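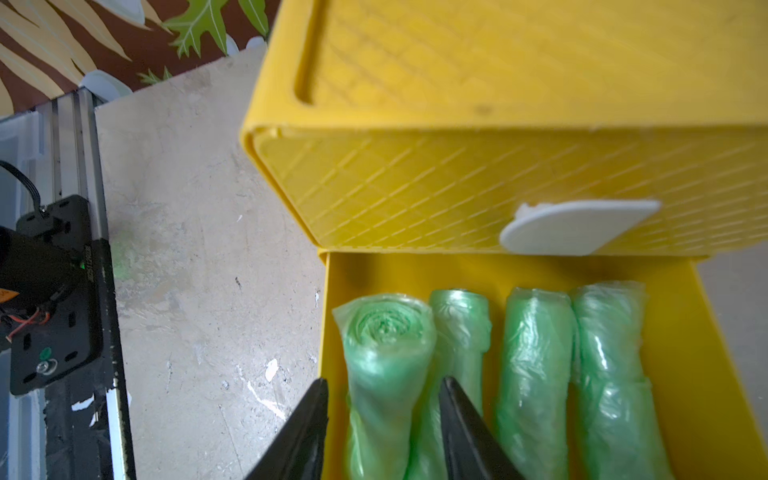
Sorting mixed screws and small hardware – worth doing or not?
Forum: Home Workshop > Storage and Organization

nevden_shop
December 2023
I bought out the leftover hardware from a repair shop that closed and ended up with 10 coffee cans of mixed screws, bolts, washers and cotter pins. I weighed one can and it came to 553 grams of nothing but wood screws, with no two sizes together. The others are worse.
I started sorting by thread, then by length, then by head. After two evenings I have one can done. My question is how far people go with this. Do you sort down to the exact length, or stop at "short, medium, long"?
I have been dumping everything out on a flat surface before picking through it. Small washers are the hardest to pick up.
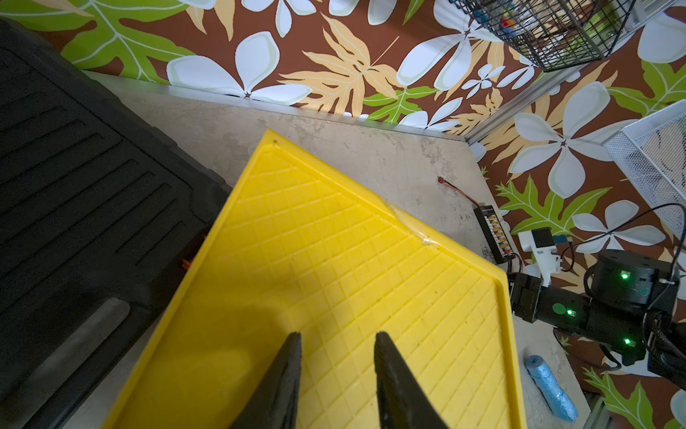
Yellow tray with the grid bottom, tape on the rim.

ronon44
Stop at short, medium, long. I went down to the exact length years ago and all it got me was a cabinet with half the drawers empty. When I need a screw I hold it against the board anyway.
The one thing I would keep strict is metric and inch. Once an M5 gets in with the 10-24s you will find it at the worst time, halfway into a threaded hole.

halfturn
Disagree with ronon44. If you do any cabinet work, length matters. A 1-1/4 and a 1-1/2 look the same in a drawer and one of them comes out the face of your door. I sort wood screws by exact length and let machine screws slide a bit.
For washers, a wet fingertip works. For steel stuff, put a magnet inside a plastic bag, pick up a pile, then turn the bag inside out.

Pranari
Throw out anything rusty or with a chewed-up head before you sort at all. My guess is that a third of those cans is trash. People hang on to stripped Phillips screws like they are going to heal.
A box of 200 new deck screws is not much money. Your evenings are worth something too.

nevden_shop
Fair point on the rusty ones. I went through the second can that way last night and it went faster. I don't want to toss the slotted brass though, those are hard to find in the sizes I use.

halfturn
Keep the brass. Separate container, and don't let the magnet people talk you into using it for that – it won't pick them up.

ronon44
I'll give you cabinet work. For a fence or a shed I still say it is wasted effort.
What are you putting them in when you are done? That decides how many groups you can have. Mine, in the order I tried them:

1. Baby food jars with the lids screwed under a shelf. Fine until one drops on concrete.

2. Wire baskets hung at eye level. Good for boxed screws and bags, useless for anything loose.

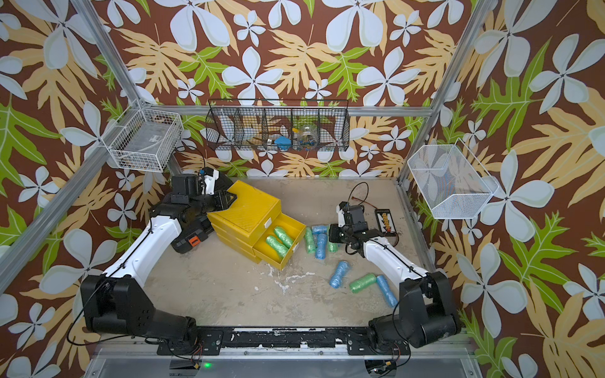

3. Drawer cabinets with a sample screw glued on the front. Still using these. Hot glue lets go in an unheated garage, so use epoxy.

Pranari
Number 3 but with a paper label. Glued samples catch on my sleeve.

halfturn
Paper labels get greasy and you can't read them after a year. I use a paint marker right on the drawer.

nevden_shop
I have one drawer cabinet already and can get another used. So the plan is exact length for wood screws, looser for machine screws, metric kept apart, brass in its own container. Drawers in the garage with epoxied samples.
Does anyone bother keeping cotter pins by size?

ronon44
No. One drawer.

halfturn
Two drawers. Big and small.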